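Nandari Opens Gripper Comparison Suite With Simulated Bedroom Tasks

2024-01-23

Nandari today released the first part of Kurkis, a test suite for comparing grippers and arm controllers on a simulated two-armed robot. The release covers 17 household tasks and two controllers, named Bodis and Dzene. Drawer handling in a bedroom is the first task group to be published in full.

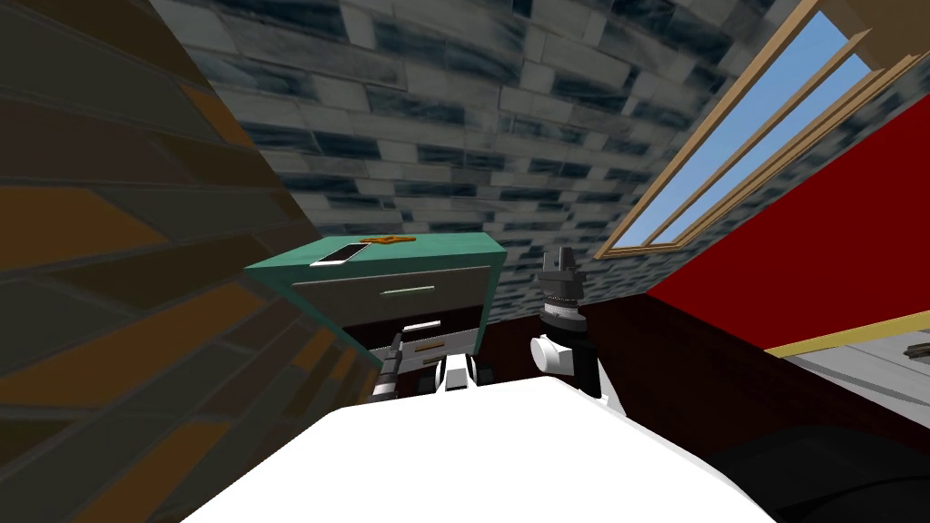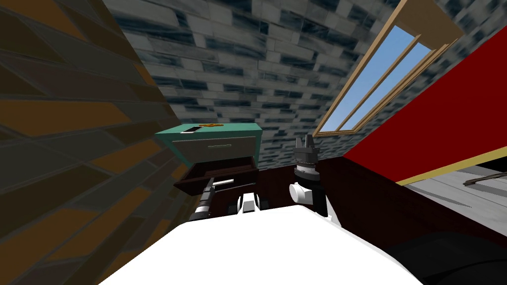

Kurkis drawer task, simulated: left arm at the open drawer, right arm upright with fingers pointing up.

Can a team test its own gripper without replacing the controller?

The gripper and the controller are loaded from separate files, so either can be changed while the other stays fixed. A gripper needs a shape model, joint limits and a maximum closing force. Teams that supply no force value get the suite default, and the results file marks the run accordingly.

Each task is run from 15 starting positions. Kurkis logs joint angles, contact forces at the fingers and drawer travel at every step. A run ends when the drawer reaches its target travel, when a joint limit is exceeded or when time runs out. All three outcomes are recorded separately.

Bodis follows a planned path and corrects only for position error. Dzene also adjusts its path according to the force measured at the wrist. Both use the same camera input and the same arm speed limits. The release includes logs from 1128 runs, with failed runs kept in the set.

"Grippers are often compared on different arms with different controllers, and the numbers are then hard to use," said Mārtiņš Jõgi, head of testing at Nandari. "We wanted one arm, one room and a log that shows which part was changed."

Results from Kurkis apply to simulation only. Friction at the drawer rails is set by a single value per task, and finger pads are treated as rigid. Nandari plans to add soft pads in April, together with a second set of handle shapes. Logs made with the current version will remain readable after the update.

Task files, controller settings and run logs are available from Nandari on request.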